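The Ludthorpe Supper Club

The Ludthorpe Supper Club is a shared-meal program for people who live alone, and it started in the small town of Ludthorpe after a local survey asked residents how many meals a week they ate with another person. I've been going long enough that I ended up being the one who writes this entry, so forgive me if I wander off now and then. I'll try to keep the facts and the fondness apart.

Background

Ludthorpe has a population of 2081, which sounds like the kind of place where everyone knows everyone. That's what I thought when I moved here, too. But knowing a person's name and their dog's name is very different from sitting down with them for an hour, and the survey made that pretty plain. Of the people who sent it back, 39 said they hadn't shared a meal in the past month. Some of them lived on the same street!

Kristóf Sipos, a retired school cook, read the results in the town newsletter and wrote in to say he had a big kitchen table and far too many soup pots. The first supper was held at his house in June, with seven guests and one enormous pan of paprika potatoes. He has told me more than once that the potatoes were underdone. I wasn't there, so I can't rule on it.

How it works

The club has no membership fee and no sign-up period. You put your name down for a supper, you're given an address, and you show up. Hosts take turns, and guests are mixed up each time so the same people don't always end up in the same corner (this was a sore point early on, when two card players kept asking to be seated together).

A few habits have stuck. Phones stay in coat pockets until dessert. New guests sit next to the host. And there's always a job for anyone who feels awkward just sitting – slicing bread, hunting for the good spoons, drying dishes. I can't tell you how much easier it is to talk to a stranger when you both have a dish towel in your hands.

People sometimes ask if it's a support group. It isn't run as one, and I think a lot of us would have stayed home if it had been called that. Most of the talk is about knees, grandchildren, the bus, and whose tomatoes got blight. Every so often the talk gets more serious, usually late in the evening and usually near the sink.

The Hestenov table

Some regulars couldn't manage stairs or didn't like going out after dark, so a lunchtime version began at Hestenov House, the apartment building behind the library. It's quieter than the evening suppers and a good deal more punctual. The ground-floor lounge seats more people than any of our kitchens, and the biggest lunch so far fed 80, which was a holiday meal and included plenty of visiting family. I peeled carrots for that one and I still see them when I close my eyes.

The lunches also brought in a younger crowd. Apprentices from the Nyitrai workshop come over on their break, and a couple of them now host suppers of their own. Their cooking is mostly noodles, but they're very good noodles.

The quiet period

Shared meals stopped during the pandemic, and the club switched to phone calls. Everyone who wanted one got a supper partner, and the two of you would eat at the same time with the phone on speaker. I was paired with a woman I'd only ever nodded to at the post office, and we talked through a whole winter of canned soup. On 17 April 2021 the club held an outdoor tea in the park, everyone well spread out on their own chairs, shouting cheerfully across the grass. A few pairs kept up their calls even after the kitchens opened again. Mine did.

Reception

Not everybody loves it. There have been complaints about parking on supper nights, and one letter to the newsletter argued that lonely people should be visited at home by trained staff instead. I can see the point – a supper club does nothing for someone too ill or too anxious to walk through a door. The neighboring town of Stillov tried its own version and found that people signed up but didn't come, so it now sends a regular guest to walk newcomers over. Ludthorpe has since borrowed the idea, and I'm on the walking list myself.
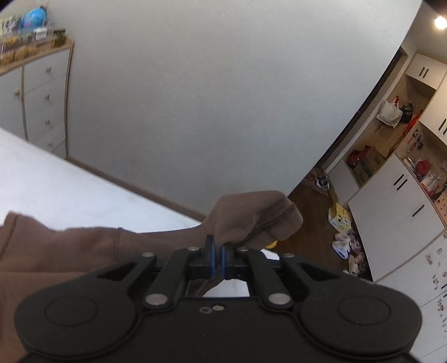
Black gripper with blue-edged jaws.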